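Making and Testing a Plain Oat and Glycerin Hand Cream
Student project report, Personal Care Formulation, Skoltach College

Background

Our group wanted a hand cream for people who wash their hands many times a day. Frequent washing strips oil from the skin, and the knuckles and fingertips usually crack first. Most of the creams in the campus store are scented, and scent can sting on broken skin. We decided to make one with no fragrance and a short ingredient list.

We made two versions. Batch A had 5 percent glycerin and batch B had 16 percent. Everything else was the same: distilled water, colloidal oatmeal, sunflower oil, emulsifying wax, cetyl alcohol and a broad-spectrum preservative. Each batch came to 1,000 grams. The wax and preservative came from Skuveck, and we used the Wan stick blender from the lab.

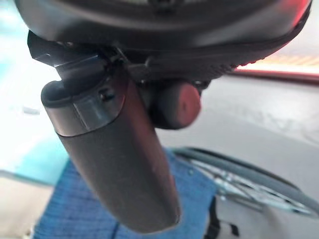
Mulis asked in the comments on our draft why we did not use shea butter, which most home recipes call for. It was in our first plan. We dropped it in April when the trial jar turned grainy after a week on the shelf. Melting it slowly and chilling it fast might have fixed that, but we did not have time to try.

Method

We heated the water phase and the oil phase separately in a water bath, poured the oils into the water and blended in short bursts. The preservative went in after the mix had cooled. We checked the pH and filled the jars the same afternoon.

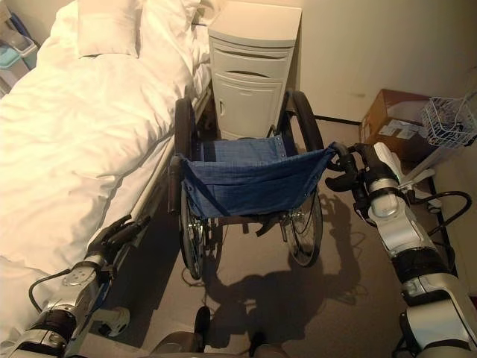
Page last updated: 24 October 2026

Testers put batch A on the left hand and batch B on the right, morning and night, for 2 weeks. They wrote down how tight, rough or sticky each hand felt. They were asked not to use any other cream.

Results

Batch B left skin softer by the end of the first week. The complaint was stickiness, mostly in the first few minutes after it went on. 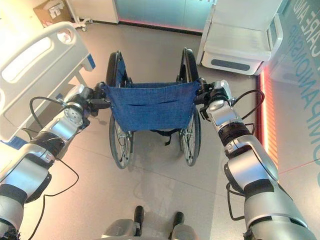
Batch A sank in faster and testers liked it better during the day, but several wrote that their knuckles felt tight again by lunch. Neither batch separated in the jar. Batch B was thinner and ran a little when the jar was tipped.
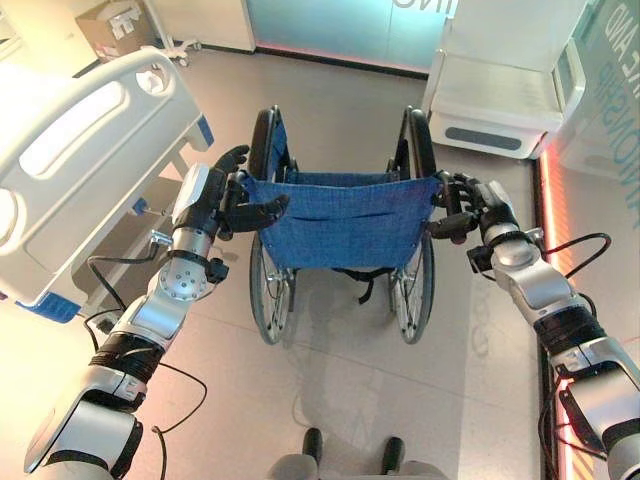

Stickiness matters more for some users than others. A person typing can wait for a cream to dry. Someone whose hands are closed on the push handles of a wheelchair, as in the photo, needs a grip that does not slide, and a greasy film would get onto the handles too. For that kind of work we would pick batch A during the day and keep batch B for bedtime.

Limits and next steps

The testers knew which hand had which batch, and most people use one hand more than the other. We should have switched sides halfway through. Next term we plan a batch between the two glycerin levels, with slightly more cetyl alcohol to thicken it.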